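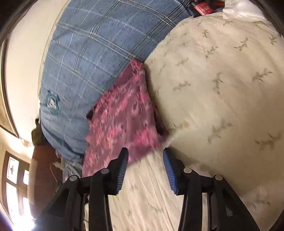

Patterned fabrics on the bed.

The Mollier Quilted Bedspread

I put off stocking bedspreads for years. They're bulky, they cost a fortune to ship, and everybody I know had gone over to duvets. Then my own duvet split at the seam one night in February (feathers in the hallway, feathers in the toaster) and I borrowed an old quilted spread from my mother's closet. I never gave it back, and I started hunting for one I could sell!

The Mollier is sewn for us by Trinance, the same small workshop that makes our Rana pillowcases. It's cotton on both sides with a thin cotton fill, so it has some weight to it but you won't wake up roasting at 3 a.m. I use mine alone in July and over a wool blanket once the heat comes on.

Sizes are twin, full/queen and king. The king is generous. If your mattress is a thin one, go down a size or you'll have fabric pooling on the floor, and if you have a dog you know how that goes.

Washing: cold, gentle, with nothing else in the machine. Tumble dry low and take it out while it's still a tiny bit damp, then spread it over the bed to finish. It will shrink a little the first time, and we've cut it with that in mind. Please don't bleach it. The dark red print can bleed in the first wash, so keep it well away from your white sheets.

I get asked a lot about mixing prints. My own rule is one big pattern and one small one with a color in common, and then I stop fussing. The Willmont stripe sheets go with pretty much everything we carry.

Item number 1029. Orders ship within 10 days, and returns are fine if it hasn't been washed. We've sold more than 1000 of these now, which still amazes me every time I tape up a box.

Comments

quiltedinohio: Got the full/queen in green. Softer after the second wash. Wish it came with matching shams.

marlowe_b: Does the king cover a tall mattress with a topper?

Shop reply: It does on mine, with a bit of drop left on each side!

tea4two: Mine bled pink in the wash. Should have read the page first.

We use cookies to remember your cart. Accept | Settings

Contact us | Shipping & returns | © Willmont Home | Back to top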